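Search the list archive Search Advanced

Subject: Re: [manip-learning] how many demos before you believe it?
Date: May 12, 2020

Hjalti Hauksdóttir wrote:

> We finished the first round of the box packing set at Thorlacius. 400
> demonstrations on the two-armed setup, all teleoperated, with a fixed
> camera at the workspace. The policy trained on them packs the part
> on most tries, and it does so even when we nudge the carton a little
> before the start. I think that puts to rest the idea that you need
> thousands of episodes for anything with contact in it.
>
> We plan to release the set under the Beslow name once the logs are
> cleaned up. Before then I'd like to hear from people who have collected
> similar data, especially on how you decide when to stop. My own feeling
> is that after the first 275 or so the curve went flat and the rest was
> insurance.
>
> Comments welcome, including rude ones.
>
> Hjalti

Hjalti,

You asked for rude, so I'll try to earn it. First, thanks for posting before the release and not after. Most people on this list send us a link when the thing is frozen and then act hurt when somebody finds a hole in it.

I have three problems with "puts to rest," and the smallest one is the number.

"Most tries" is not a number. How many tries, who picked the starting positions, and was that person in the room when the demos were collected? When we ran the Skorbridge bin task, our own people scored the policy and got a very pretty result. Then someone from the next office set up the trials. He had no idea where the box normally went, so he put it where he felt like putting it. The pretty result went away in one afternoon. He hadn't put it anywhere crazy, either. He'd turned it so the flap was on the far side. All our demos had the flap toward the same hand, and we'd never written that down as a condition, so we never thought to vary it.

So: does your flap always open the same way? You say you nudge the carton "a little." A little compared to what? If every demo starts with the box near the same corner of the table and you move it by the width of a thumb, then I'd expect the arm to do fine, and I'd expect a much dumber method to do fine too. Did you try just replaying one good recording open loop? I ask everybody this and almost nobody has. At Skorbridge the replay got embarrassingly close to the trained policy. We put it in an appendix, which I'm still a bit ashamed of.

Second problem. Flat curves. You say the curve went flat at 275. Flat on what? If it's validation loss on held-out demos from the same operators in the same sessions, then all it tells you is that your operators have become predictable. Operators get good. They find a way of doing the task that they like, and they stop wandering. By the third session ours were so smooth that there wasn't a single fumble in the logs, and the policy had no clue what to do when it came in a finger's width off. It would go down next to the part, close on nothing, and lift with great confidence.

I went back through our early sessions after that. We had thrown out 233 episodes as "bad." Bad meant the operator bumped the box wall, or missed the first grasp, or let go and went back in. I put back the ones that ended in success anyway, retrained, and got a better policy than with the clean ones alone. I'm not claiming that's a law. It was one task, one robot, and I ran it with fewer seeds than I'd accept from a student. But I would very much like to know what you dropped. If "once the logs are cleaned up" means deleting the recoveries, please don't. Release the ugly ones with a tag and let the rest of us decide.

While I'm on that: please say what the operator could see. If they drove it standing right at the table, they had depth and a free view around the arms, and the policy gets one fixed camera. With two arms working over one carton, an arm or a wrist is going to be in the way of something a good part of the time. A human leans over. Your network can't lean. I've seen a set where the success of a grasp really couldn't be judged from the recorded view, and the labels had been filled in by the operator from memory. The labels were probably right! But a model trained on that is being asked to guess, and it will find something to guess from, like the elbow angle, or who was standing in the background.

I mean that last bit seriously. Our lab is a busy room. People walk behind the robot all day. In one of the Prolum batches a certain coworker stood by the table at the start of nearly every episode to reset the part, then moved off. We found out when he took time off in January and the policy started hesitating at the beginning of each run. We masked the background after that and the hesitation went away. I know how that sounds, and I wouldn't have believed it from anyone else. Do you have people in view? Are they the same people? Try blacking out everything past the table edge and rerun your evaluation. It should take you an evening.

Third problem, and it's the one I care about. What is the second arm for? In a lot of "bimanual" sets I've looked at, one arm does the work and the other hangs nearby looking useful. If you score by whether the part ends up in the box, a one-armed policy may get the same score as yours. There's nothing wrong with that, but then you've got a one-arm task with a second arm's worth of extra numbers in the action vector, and the claim about needing few demos gets weaker, because the hard part of two arms is when they have to agree on something. Holding a flap down while the other hand reaches in would count. Passing a part across would count. Waiting out of the way is a skill of sorts, I suppose, but I wouldn't build a paper on it.

You could check this cheaply. Freeze the idle arm at its average pose and run the policy on the other one. If the score holds, say so in the release notes. I'd trust the whole set more if you did.

On when to stop: I don't have a good rule and I'm suspicious of people who do. What we do now is stop collecting when a new operator, who hasn't watched the others, gives us a session that the current policy already predicts fairly well. It's crude. It does at least catch the case where you've learned one person's habits. On the last task we ended up at 4000 episodes that way, and I'd be the first to say that plenty of those were a waste of everybody's wrists. I'd have been happy with a tenth of that if the tenth had been spread out better. So I may even be on your side about small sets. I just don't think you've shown it yet.

A few smaller things, since you're still before the freeze:

- Log the operator ID per episode. An anonymous letter is fine. You can't add it later.

- Log the swap whenever you change cartons. Cardboard gets soft. The flap on an old box sits differently from the flap on a new one, and we had a whole batch where the walls had been pushed in so many times that the opening was visibly wider.

- Record the cable routing, or at least take a picture at the start of each day. A loop that hangs from the gripper will touch the box wall sooner or later, and the force readings will look like contact with the part.

- Keep the failed resets. They're useful for teaching a reset policy, and you'll want one by the time you've done the next few hundred by hand.

- Don't call it "general packing" in the readme. It's one kind of part going in one kind of box until you show otherwise.

I'm happy to run your policy through our blind placement protocol if you send the weights and a description of the table height. We'd pick the box positions here and mail them to you sealed, more or less, and you'd run them on your side. It costs you a day. If it holds up I'll say so on this list, in the same tone of voice, and you can quote me in the release.

One still from our own sessions is attached at the bottom, mostly for the argument about the second arm and what one fixed view does and doesn't give you. Look at how much of the picture is white robot and then tell me how sure you'd be of the grasp label.

Ruder comments off list on request.

> Also, does anyone have a preferred format for the gripper channel?
> We have been storing raw width.

Raw width is fine. Store the commanded width too, as a separate channel. When the fingers close on something the two will differ, and that gap is the best grasp signal you're going to get for free.

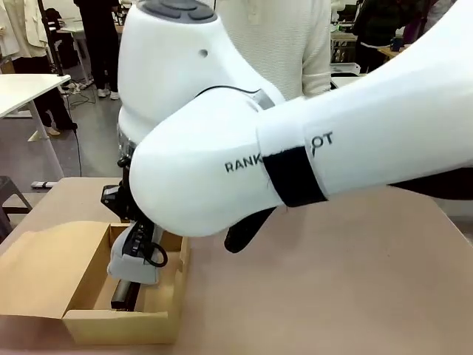
Left gripper down in the carton over the dark rod, right arm across the middle of the view.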